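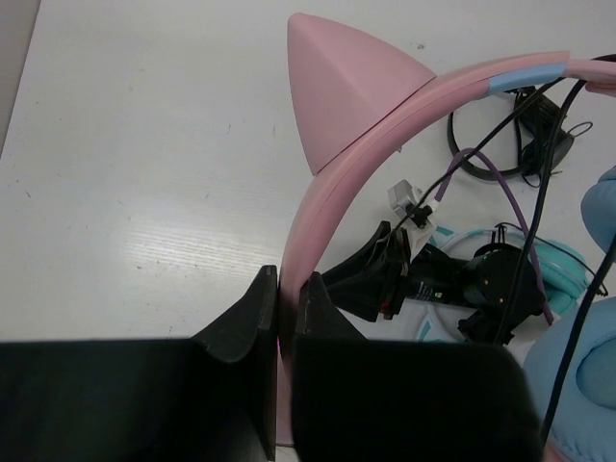

Pink cat-ear headphones

Learning a language by ear, after forty

2 Jan 2023
By Maite Campos

Search this blog
Type and press enter

In October I decided to stop studying English with my eyes. I had studied it this way for most of my life: books, lists, exercises with gaps, subtitles. I can read a contract in English without a dictionary. But when my colleague Patricio Nieto called me from the other office and spoke at his normal speed, I understood the hello and the goodbye, and in the middle I said "yes, sure" many times. Once I said "yes, sure" to a question about which day I preferred.

So I made a small plan. Every day, 23 minutes of listening, with no text in front of me. I chose 23 because this is the time of my bus from Tarnano to the center, if the bridge is open. I wrote the plan on a paper and put it on the fridge, where my daughter corrected one word.

For the first two weeks I listened to a podcast for learners. The man speaks slowly and very clearly, like to a person who is lost in an airport. I understood everything and I was proud, and then I listened to a normal radio program and understood almost nothing. My teacher, Yolanda Sepúlveda, was not surprised. She told me that slow English is another language, with its own sounds. In the fast one, "what do you want to do" is only one long word, and if you wait for seven words you will wait for a long time.

She gave me an exercise that I still do. You take a very short piece of normal speech, maybe ten seconds. You listen to it until you can repeat it with the same music, even if you don't know all the words. Only after this, you write it down. Only after writing, you look at the transcript. The order is important. If I look at the transcript first, my ear becomes lazy and says that it hears what the eye has read.

My first piece was from an interview with a woman who repairs accordions. I listened to it 115 times in four days. I know the number because the player on my phone shows it. I was sure that she said "the bellows are a beggar to dry," and I made a whole theory about it, that maybe "beggar" is a friendly way to say "difficult." The transcript said "the bellows are the bigger job, right." I still like my version more.

What I notice now, after some months:

The small words come last. I hear the nouns, I hear the verbs, and the "of," "at," "them," "have" are like dust between them. Yolanda says this is normal and that I should not chase them.

Numbers are terrible. I can't hear the difference between fifteen and fifty if the person is in a hurry. In the market in Millet I paid with a big bill just in case.

Voices are very different one from another. With Nerea Lozano, who speaks English with the same accent as mine, I understand all. With her husband I understand him when he talks about food, and when he talks about his work I lose him after two sentences. I don't know if the problem is his accent or the insurance business.

Being tired changes everything. In the morning bus I can follow a story. In the evening bus the same voice is only a pleasant noise, so in the evening I listen to music and I don't feel guilty.

I also started a notebook, and this was a mistake. In three weeks I had 85 new expressions in it and I used maybe two of them. Now I write only one per day, and only if I heard it from two different people. Yesterday's was "to be on the fence." The day before I wrote nothing.

Last week Patricio called again, about the delivery for the Closisau office. He spoke as always, with no pause for breath. I asked him to repeat one thing, the name of the street, and the rest I understood. I wanted to tell him, but he had already hung up.

For January I will try a complete audiobook. Yolanda recommends a detective novel, where people ask the same questions again and again. If you know one with a narrator who is not in a hurry, please leave me the title in the comments.

Filed under: Languages, Daily life, Slow progress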